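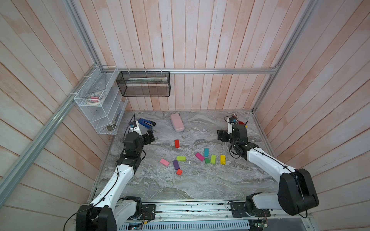 Coloured blocks on the marble top, plus the stapler and the glasses case that live there too

OK, block thread! I've been threatening to do this for ages and it's 18 December 2023 and I'm on holidays, so you're all getting it now. Mute me if you need to.

Background for new people: I sort, mend and pass on kids' building blocks. It started with one tub from a garage sale and it has got completely out of hand. I'm up to 353 blocks at home and the linen cupboard is no longer a linen cupboard.

First thing, and I will say it until I'm blue in the face: tip them out on something plain and pale! Greys are brilliant. Every colour jumps straight out at you and you stop losing the small ones in a busy rug.

The swirly grey marble look is my favourite of the lot. Lime green on grey marble! Come on! It looks like a lolly shop.

Lorna Navarro asked what I do about two reds that don't match. Nothing! I love that. Old sets got topped up with newer ones over the years and the dyes never line up, so you get your tomato red and your coral red living side by side.

Same with greens. I've got limes, a proper green, and one that Jhun Tan swears is teal and I swear is blue. We've been having this argument since January.
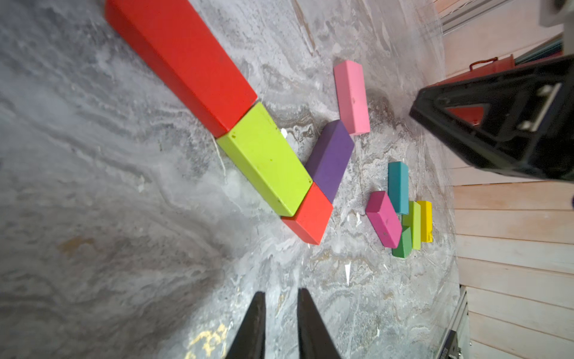
My other favourite game is lining them up end to end, biggest first, no plan at all. Long red, then lime, then whatever's closest to your hand. Kids do it without being asked and so do grown adults if you leave blocks on a table at a barbecue.

It's also a sneaky way to sort by length. Once they're in a row you can see straight away which ones belong together and which have wandered in from another set.

About little chips and dark specks: leave them be. A block with a few dings has been played with, good on it. I only get the sandpaper out if an edge could give someone a splinter. 175 grit to start is what Henrique Louro told me, then I couldn't find 175 anywhere, so I go straight to a light rub with the 600 and it comes up lovely.

Cleaning painted timber ones – damp cloth, drop of dish soap, dry them on a tea towel straight after. Do not soak them. I soaked a batch of 9 once and the paint lifted like sunburn. Still sad about the orange one.

Purple is the hardest colour to find in the second-hand tubs, by the way. No idea why. If you've got spare purples in the back of a cupboard, my inbox is open and I will swap you yellows, I am drowning in yellows.

Storage! I use drawstring bags, one per set, with a label tied on. Shirley Fairclough does hers in old biscuit tins and the noise when you tip them out is magnificent, so I might be converting.

Someone's asked about mixing wood and foam. Go for it, the foam ones are great for littlies who throw. They just won't stack as high, and they pick up every bit of fluff in the house.

Ooh and Oskari Mustonen just messaged to say he's found a full tub at the tip shop with the lid still on it. The LID. I'm so jealous I need to go and make a cuppa.

Back later with the arches and the half-rounds. Show me your blocks in the replies in the meantime, the more battered the better!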